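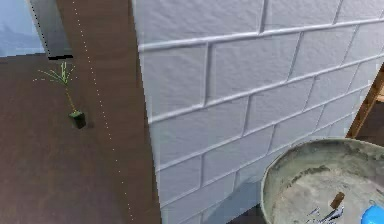

Delphine Warrick
Contributing editor, robot software

March 25, 2022
Search articles Go
6 min read

Scene sampling

Scene sampling is the part of a robot simulator that decides what the world looks like when a test begins. It picks a room, puts furniture and small objects in it, gives each object a position and an angle, and hands the result to the physics engine, the camera renderer and the robot's control software. The program that does this is called a scene sampler. It gets far less attention than planners or vision networks do, and that's a shame, since a good sampler can make every other piece of software in the stack better.

The term covers two jobs that used to be separate. The older one is layout, where a person writes a file by hand that says where the table goes. The newer one is variation, where software starts from that file and changes it many times over. Most current tools do both.

How it works

A sampler begins with a list of assets and a list of rules. A rule can be as simple as "the bowl goes on the table" or as fussy as "the bowl goes on the table, within reach, with its open side visible to at least one camera." The sampler draws random values, checks them against the rules and throws away the draws that fail. Whatever is left gets a short settling period, in which gravity is switched on and objects drop, roll or tip until they stop moving. Only after settling is the scene saved.

Each saved scene keeps its seed, a single number from which the whole layout can be rebuilt. Seeds are wonderful things. A developer who sees an arm miss its target in scene 1381 can send that one number to a coworker, who gets the same miss on another machine, provided both are running the same version of the software. Physics engines don't always promise this, and tools differ in how hard they work to get it.

Use in perception testing
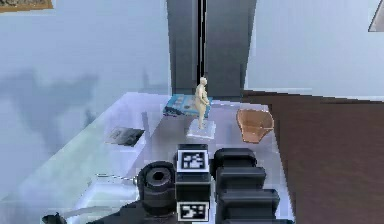 Perception software has to find objects from camera views, and a sampler is a very good way to give it trouble on purpose. Upright shapes on a flat table are the easy part. A shallow bowl tilted so that its inside faces up and to the left, like the tan one to the right of the little figurine, is a much better test, because a detector that has only met level bowls may put the rim in the wrong place. The arm is part of the problem too: it covers some of the view, and the square black-and-white marker on it gives the software a known pattern to measure from. Since the simulator knows the true pose of everything, the error can be worked out exactly, with no tape measure and no hand labeling.

Clutter is another favorite setting. The Pladia sampler, written for household rooms, has nine clutter levels. Level one places objects well apart. By level nine they lean on each other and block each other from view, and grasp planners that looked terrific at level two start to struggle. It's great fun to watch the first time.

Camera position can be sampled as well. Close, steep views past a wall or a door edge are often included, even though they make for awkward pictures, because real cameras end up in such places.

Use in planning and control

Motion planners get the most out of layout changes. Moving one chair can turn a short reach into a long detour, and a planner that copes with 570 chair positions has earned some trust. Plustine, a planner test harness, connects directly to a sampler and asks for harder scenes each time the planner passes. When the planner fails, Plustine moves objects back step by step until it finds the smallest change that brings success. The result is a pair of scenes that differ in one object, and for debugging a pair like that is worth a whole afternoon of log reading.

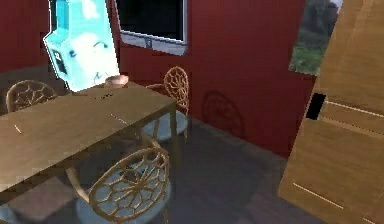
Should a sampler ever produce scenes that couldn't happen in a real home?
It depends on what the scenes are for. Odd layouts are useful for finding crashes, bad collision checks and planners that freeze when no path exists. For measuring how well a robot would do its job, they should be left out or scored separately, because they pull the success rate around without saying much about daily use.

Controllers are tested in a slightly different way. Here the layout often stays fixed, and the sampler changes friction, mass and joint delay. Some tools file this under domain randomization, a wider idea that also takes in colors, textures and lighting. The two overlap so much that many teams use one program for both.

File formats

There is no single standard. The Itano format stores a scene as plain text in three blocks: assets, poses and rules. Keeping the rules in the file is a lovely choice, as anyone opening it later can see why an object was allowed to be where it is. Other formats save poses only. Those files are smaller and load faster, but they can't be resampled.

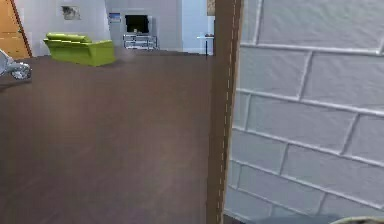
Converters exist between most of them. Going from a rule-based file to a poses-only file is easy. Going the other way means guessing the rules from the result, and the Ojeda converter makes a good try at it by looking at which surfaces touch. It marks every guessed rule with a comment so that a person can check it.

Known problems

Settling can undo the rules. An object placed within reach may roll off the table, and a sampler that checks its rules only before gravity is switched on will save the scene anyway. Later versions of Pladia check twice.

Overlapping meshes are the other classic fault. If two objects start even slightly inside each other, the physics engine pushes them apart with great force, and a cup can end up on the far side of the room. Most samplers now add a small gap around each object before placing it. The size of the gap is usually a setting, and the default is rarely right for thin items such as cutlery or paper.

See also: collision checking, domain randomization, pose estimation, random seed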